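Print this page | E-mail this page

4. Setting Up Your Cerkar Toy Library Account

1. Sign in with the card number Villanueva mailed you, and take your time – the page won't rush you.
2. Choose a pickup day. Saturday fills up early in August.

Note: Each family may borrow 4 sets for 13 days.

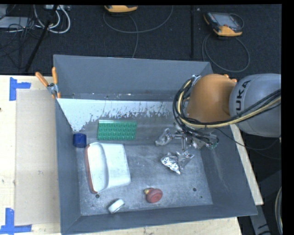
3. Add a second adult if Grandma does your returns, bless her, and press Save.

Caution: After two wrong PINs the account locks. Call Aitana Nieto at the desk and she'll gladly open it again.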